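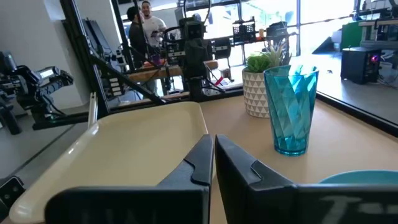

제14호

공용 테이블 식기 정비 사업 중간 보고
제출일: 2021년 5월 4일
받는 곳: 홀턴(Hallton) 생활환경기금 지원 담당
보내는 곳: 몰트소프(Maltthorpe) 공용공간 운영팀, 작성 네스트 패리(Nest Parry)

1. 보고 범위

지난 보고서를 낸 뒤부터 4월 말까지 진행한 내용을 적는다. 식기 분류와 교체, 테이블 배치, 설거지와 보관 절차를 다룬다. 탕비실 배관 공사는 건물 관리 쪽 예산으로 진행되고 있어 뺐다.

2. 식기 분류와 교체

사업을 시작할 때 층마다 흩어져 있던 식기를 한곳에 모아 목록을 만들었다. 등록된 식기는 모두 508점이다. 이가 빠졌거나 금이 간 것, 뚜껑만 남은 밀폐용기, 짝이 없는 받침은 목록에서 뺐고 80점을 폐기했다. 폐기한 물건 대부분은 머그컵과 유리컵이었다. 개인 이름이 적힌 컵은 2주 동안 찾아가라고 안내한 뒤 따로 상자에 담아 두었다. 아직 찾아가지 않은 것이 있어 상자는 그대로 보관 중이다.

새로 들인 식기는 색을 파란색 계열로 맞췄다. 연한 하늘색 대접과 접시, 청록색 컵을 기본으로 하고 쟁반은 크림색 플라스틱으로 정했다. 처음에는 흰색으로 통일하려고 했으나 개인이 가져온 흰 그릇과 자꾸 섞였다. 파란색으로 바꾼 뒤로는 설거지를 맡은 사람이 공용 식기를 따로 골라내기가 쉬워졌다고 한다. 다만 제조 시기에 따라 색이 조금씩 다르다. 같은 제품을 추가로 주문해도 먼저 산 것보다 진하게 오는 경우가 있었는데 쓰는 데는 지장이 없어 반품하지 않았다.

컵은 면이 각지게 나뉜 반투명 제품이다. 손이 젖어 있어도 잘 미끄러지지 않는다는 의견이 많았다. 각진 홈에 커피 자국이 남는다는 의견도 있어 컵 솔을 부드러운 것으로 바꾸었다. 겹쳐 쌓으면 잘 빠지지 않는 문제는 해결하지 못했다. 지금은 쌓지 말고 한 층으로 엎어 두라고 안내하고 있으며, 그만큼 선반 자리를 더 차지한다.

3. 테이블 배치

테이블 상판은 밝은 나무색 계열을 그대로 쓴다. 상판을 교체하자는 안이 있었지만 예산 항목에 없고 상태도 나쁘지 않아 보류했다.

상판 위에 늘 두는 물건은 쟁반과 작은 화분 정도로 줄였다. 화분에는 다육식물을 심었다. 흰 바탕에 회색 삼각형 무늬가 있는 화분으로, 물은 두 주에 한 번만 준다. 전에 두었던 허브는 창에서 멀어 오래가지 못했다. 다육식물도 햇빛이 넉넉한 자리는 아니어서 주말마다 창가로 옮겼다가 월요일에 되돌려 놓는다. 이 일은 당번표에 넣지 않았는데 가끔 빠뜨리는 주가 생겨 5월부터 넣을 예정이다.

쟁반은 쓰고 난 식기를 모으는 자리로 정했다. 테두리가 올라와 있어 물이 조금 흘러도 상판까지 번지는 일이 적다. 쟁반에 음식물이 남은 그릇을 그대로 올려 두는 일이 있어 옆에 안내문을 붙였고, 붙인 뒤 첫 주에는 줄었다가 다시 조금 늘었다. 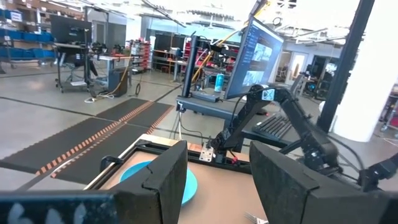

접시와 포크를 어디에 둘지는 의견이 갈렸다. 식사할 때마다 선반에서 꺼내자는 쪽과 상판에 미리 내놓자는 쪽이 있었고, 두 방식을 두 주씩 번갈아 해 보았다. 미리 내놓으면 점심시간에 줄이 짧아지지만 쓰지 않은 접시까지 설거지통에 들어갔다. 꺼내 쓰는 방식에서는 설거지 양이 줄어든 대신 선반 앞이 붐볐다. 현재는 접시만 점심 직전에 내놓고 포크와 숟가락은 통에 꽂아 두기로 했다. 통은 기존에 쓰던 것을 씻어 다시 쓰고 있어 구입비가 들지 않았다.

테이블 주변에서는 통로 쪽으로 의자를 빼 두지 않도록 했다. 바닥 매트는 가장자리가 들뜨지 않았는지 청소할 때 같이 살핀다. 음료 캔은 책상 위에 두고 가는 경우가 많아 분리수거함을 문 가까운 쪽으로 옮겼다.

4. 설거지와 보관

보관 선반은 플레로프(Flerov) 제품으로 정하고 4월 셋째 주에 설치했다. 선반 칸마다 식기 종류를 적은 이름표를 붙였다. 대접은 맨 아래, 접시는 허리 높이, 컵은 그 위 칸이다. 대접을 위 칸에 두었을 때는 키가 작은 사람이 꺼내기 어렵다는 말이 있어 한 번 위치를 바꾸었다.

설거지는 두 사람이 하루씩 맡는다. 당번표는 월초에 붙이고, 바꾸고 싶으면 서로 정한 뒤 표에 직접 고쳐 적는다. 물기가 남은 채로 쌓아 둔 대접에서 냄새가 난 적이 있어 건조대를 하나 더 샀다. 큰 대접은 건조대 홈에 맞지 않아 마른행주로 닦아 바로 넣는다.
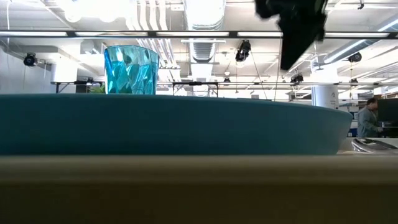 대접과 그 뒤에 놓인 청록색 반투명 컵

큰 대접은 샐러드나 과일을 나누어 담을 때 쓴다. 폭이 넓어 상판 위에서 자리를 많이 차지하는 편이라, 같은 날 쓰는 컵은 대접 뒤쪽이나 옆쪽으로 몰아 두게 된다. 팔을 뻗다가 컵을 넘어뜨린 일이 4월에 두 번 있었다. 깨진 것은 없다. 대접을 테이블 가운데에 놓고 컵은 각자 앉는 쪽에 두자고 다시 안내했다.

5. 이용 현황

4월 한 달 동안 공용 식기를 쓴 횟수는 약 290회로 집계되었다. 당번이 설거지를 마친 뒤 표에 적은 것을 더한 값이어서 스스로 씻어 넣은 경우는 빠져 있다. 점심시간 이용이 가장 많고 오후에는 컵만 쓰는 사람이 대부분이다. 일회용 컵은 비상용만 남기고 새로 사지 않고 있다.

이용자에게 받은 의견은 파리(Parri) 게시판에 모아 두었다. 컵을 더 달라는 요청이 가장 많았다. 포크 수가 맞지 않는다는 지적이 있어 목록과 대조하는 중이며, 다른 층에서 가져간 것이 돌아오면 다시 확인한다. 뜨거운 음료용 컵을 따로 두어 달라는 요청은 보관 자리가 정해진 뒤에 검토한다.

6. 예산

선반과 건조대, 식기 구입비는 승인된 항목 안에서 집행했다. 청소용품은 예상보다 적게 들었고 남은 금액은 컵 추가 구입에 쓰려고 한다. 항목 간 이동이 필요하므로 승인을 요청한다. 영수증 사본은 별도 봉투로 제출했다.

7. 남은 일정

5월에는 컵을 추가로 주문하고 당번표에 화분 관리를 넣는다. 6월에는 찾아가지 않은 개인 컵 상자를 정리한다. 10월에 식기 목록을 처음부터 다시 대조하고 그 결과를 최종 보고서에 싣는다. 상판 교체 여부도 그때 함께 정하기로 했다.

문의는 운영팀 네스트 패리에게 하면 된다.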